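Visit report: open day at the Bendwood reading archive
Mar 3, 2025

The archive opened its work rooms to teachers and study-guide writers for one afternoon. I went for the Diltance papers, which hold the drafts of the novel "Mok" and the letters exchanged with its first editor. I teach the book every October and have never been satisfied with the standard account of its ending.

The tour began in the catalog room. Drafts are stored flat in folders, 30 leaves to a folder, and readers may have 2 folders out at a time. The second draft runs to 175 leaves. In it the ferryman Zesedari narrates the flood chapter himself. In the printed text that chapter is in the third person, and his guilt over the brother has to be inferred from what he leaves out when he talks to the widow. 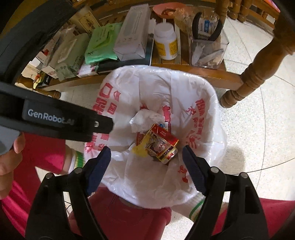

Chin-lung Lai objected that the change of narrator does not settle the question of guilt, given that the first-person version is also evasive and skips the night of the crossing entirely. I checked the leaves after the break and the objection is fair. The gap falls between leaves 88 and 89, and the numbering is continuous, so no page has been lost.

The second session dealt with the widow. Most classroom guides treat her refusal of the house as pride. The letters give a plainer motive: the editor asked for a shorter last part, and around 100 lines in which she explains herself were cut. What remains is the refusal without the explanation. Students who call her cold are reading the cut accurately.

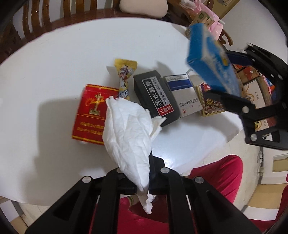 A crumpled white tissue above a round white table.

Practical notes. Pencils only in the reading room. Copies of the drafts are not supplied, but transcription by hand is allowed. The finding aid lists the letters by date of receipt, so replies often precede the letters they answer. Anyone planning to compare the flood chapter across drafts should request the second and fourth together. The third lacks it.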